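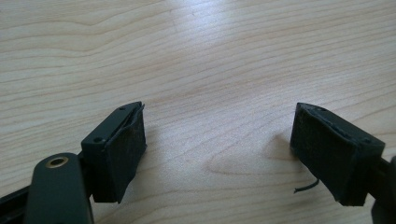

Fig. 6. Table top, pale wood with wavy brown grain. Glare shows as a near-white patch on the surface.

6 Care of the wooden table top

6.1 Before you start

Read this section before the table is used for the first time. It applies to all Osotano tables with a pale wooden top and an oiled finish. Tops with a lacquered finish are covered in section 7.

You will need:
Two lint-free cloths
Mild washing-up liquid
Kako maintenance oil, 500 ml tin
Abrasive pad, fine grade (supplied in the accessory bag, part no. 414)

Grain lines, loops and differences in tone are natural features of the wood. They do not count as faults and cannot be sanded out.

6.2 Checking the surface

1. Clear the table.
2. Stand at one short end and look along the grain towards a window or lamp.
3. Move your head slowly from side to side. Glare can hide marks, so check each bright area from a second angle.
4. Run the flat of your hand over the surface in the direction of the grain. Note any rough spots.

Note: A darker figure with closed loops may look like a water stain. A stain usually crosses the grain lines. A figure follows them.

6.3 Routine cleaning

1. Remove dust with a dry cloth, working along the grain.
2. Add a few drops of washing-up liquid to lukewarm water. Dip the second cloth and wring it out well.
3. Wipe the whole top, edges included. Do not leave standing water.
4. Dry at once with the first cloth.

CAUTION: Do not use scouring powder, bleach, glass cleaner or steam.

6.4 Oiling

Oil the top once a year. April is suitable in most homes, as the heating is then turned down. A table in daily use may need a second coat in the autumn.

1. Clean the top as in 6.3 and leave it to dry overnight.
2. Rub rough spots lightly with the abrasive pad. Always rub with the grain.
3. Wipe off all dust.
4. Shake the tin. Pour a small amount of oil on to a cloth, not directly on to the wood.
5. Spread the oil thinly and evenly over the whole top.
6. Wait 15 minutes, then wipe off any oil that has not soaked in.
7. Leave for 24 hours before placing anything on the table.

Oiling makes the wood slightly darker and warmer in tone. Treat the whole top, never a single patch.

WARNING: Cloths soaked in oil can catch fire by themselves. Lay them flat outdoors to dry, or soak them in water before disposal.

6.5 Spare parts

Maintenance oil, 500 ml: order no. 985
Abrasive pads: order no. 414

Orders go through Hendricks customer service. State the table model and the order number.

Section revised 19/11/2025. Text: Hauke Lammers. Checked: Elisa Marino.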